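Casa & Cozinha | Arrumações
Terça-feira, 17 de março
37 partilhas · 10 comentários

Desde janeiro que ando a prometer a mim mesma que vou dar a volta à cozinha, e finalmente, num fim de tarde sem nada na televisão, comecei. Tirei coisas dos armários, pousei-as na mesa e pus-me a pensar no que uso mesmo e no que só anda a ocupar espaço (a resposta, já sabem, custa sempre um bocadinho).

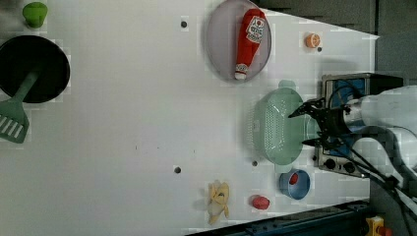
Stadstead
autora do blogue e arrumadora de fim de semana

O escorredor verde-menta fica, isso nem se discute. É grande, tem duas peguinhas e serve-me para tudo — massa, alface, morangos quando os há. A frigideira preta também fica, embora eu ainda não saiba onde, porque não cabe deitada em gaveta nenhuma e detesto empilhá-la com os tachos. A espátula verde vai para o frasco ao lado do fogão, que é onde a minha mão a procura sempre.

Já o ketchup tem dado que falar cá em casa. Eu sou da porta do frigorífico, há quem seja do armário, e por agora ganhei eu! O prato redondo, naquele cinzento a puxar para o lilás, gosto tanto dele que o passei para a prateleira de baixo, junto dos de todos os dias.

No sábado quero ir à Kassa ver uns separadores de gaveta e talvez um gancho para a frigideira. Se encontrar alguma coisa jeitosa, venho cá contar.

Etiquetas: cozinha, arrumação, dia a dia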